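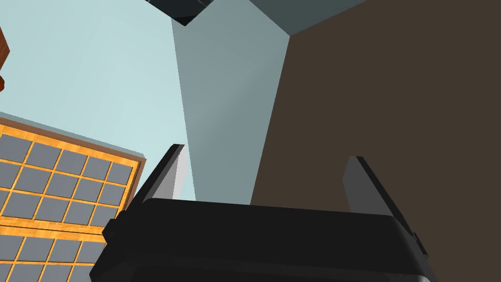 Fig. 1. Wrist view, simulation. Fingers open, nothing between them.

Search this site Go
Filed under: Course Notes > Robot Faults and Safety
Print | E-mail

Week 8: The grasp that was reported and never happened

Read the Plunness fault report before class. It covers 400 simulated table-clearing runs, and its front page says the robot finished nearly all of them. I don't believe the front page, and by the end of the hour I hope you won't either.

When the logs were replayed, 74 of the runs marked "complete" had no object in either gripper at the moment the software wrote "grasp confirmed." The arm closed, opened again at the drop point and collected its credit. The report calls this a "labeling inconsistency." I would call it a robot that can't tell whether it is holding anything.
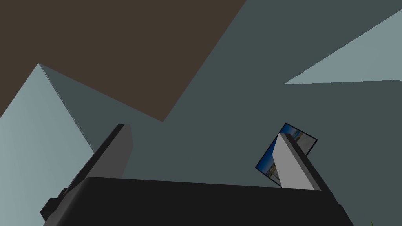
Soudabeh Esfahani
Lecture notes, November 2023

Look at how the check was written. The Norkness controller confirmed a grasp if the fingers had been told to close and 3 seconds had passed. Finger width was logged but never read. Contact force was on the wish list. A timer will agree with you every time you ask it.

The wrist cameras could have settled the matter. An open gap with a wall behind it is about as plain as evidence gets – yet the images went only to the motion planner, and the part of the program that kept score never saw them.
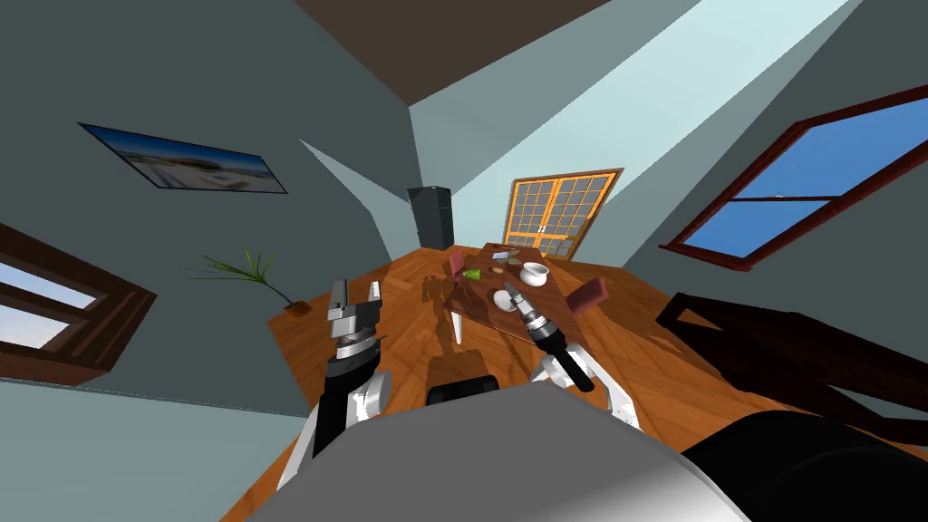

Source: Bepari simulator, overview camera

The vendor's defense is that this was "only simulation." Fine, no dishes were broken. But Fledard planned to carry the same check over to its real arms in March, and a false "holding" state changes what an arm is allowed to do next. With two arms working at one table, the second may start moving because it trusts what the first has reported. Put a person on a chair beside that table and you have a safety question.

Be wary of the proposed fix too. Fledard wants to close the fingers, read the width and call anything above zero a success.

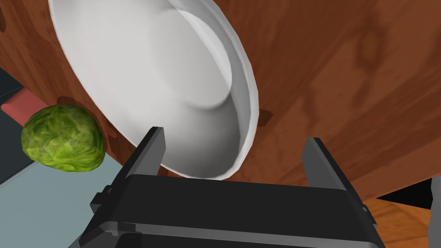

Finger width alone is a weak test. It says something is stopping the fingers and leaves out what, where and how firmly. Take the white bowl here, with its rim at the gap between the fingers: pinch that lip and the width reading may look perfect while the bowl's weight hangs off to one side, ready to swing. The sprout next to it is a different problem, small and round, and a single threshold is supposed to serve for both. I want to see a lift test, with width and force read again after the arm has moved.

For next time: write one page on which log entries you would need before you accepted a single "complete" from this system. Say who or what produces each entry, and how it could be wrong. "The report says so" will get no marks.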